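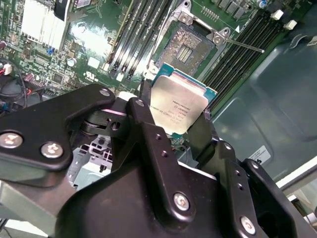

Wrist camera, CPU in the fingers, socket open

Search the forum Go Members only
Reading time: 2 min

Wrist camera or fixed camera for putting a CPU in a socket?

saltitz_bench
Hello all. I am comparing two cameras for a small job on our bench. The arm must take a processor and lay it in the socket of an old desktop tower. One camera is on the wrist, the other one stands beside the table. I have made 14 tries with each of them.

With the wrist camera I see the chip and the socket very near, but the black fingers take the lower half of the view, and the chip is coming at an angle. With the fixed camera I see the whole case and the arm, but the chip is small. My controller is a Jurer and it accepts only one video input at a time. Which one should I keep? My budget is 600 dollars, so a second controller is not possible before August. 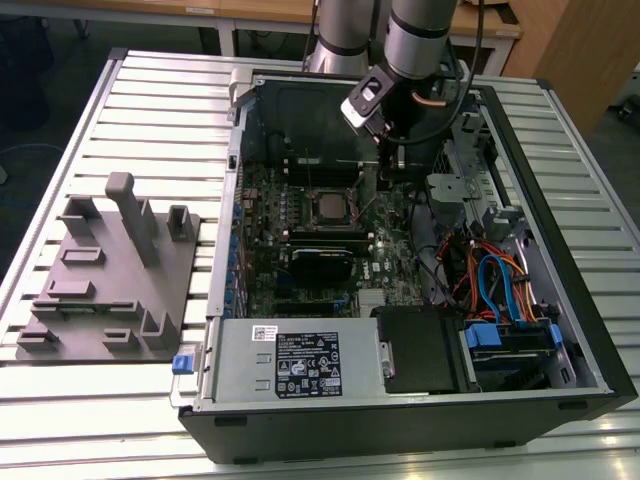
Side camera, tower lying on the slotted table

baluyot_dan
Keep the wrist one for the last part of the move. We did the same comparison at Horomdale with memory modules, and the fixed camera was good only until the gripper was over the board. From there, the arm itself hides too much.

Some things I would check first:
- Set the focus of the wrist camera at the distance of the finger tips, not at the board. Ours was 162 mm.
- Put a matt cover on the lamp. Bare metal and aluminium profiles give a strong shine, and the edge of the socket is lost in it.
- Correct the angle of the chip before you go down. If it is tilted when it touches, you can bend the pins, and then the board is finished.

For the one input, a simple video switch does the job. We paid 350 for ours, but it was a good one. The controller needs a short pause after each change of picture.

tomcat_k
I would change the gripper, not the camera. Suction cup is much better for a flat lid, no fingers in the view. I didn't try it with a CPU though, only with glass.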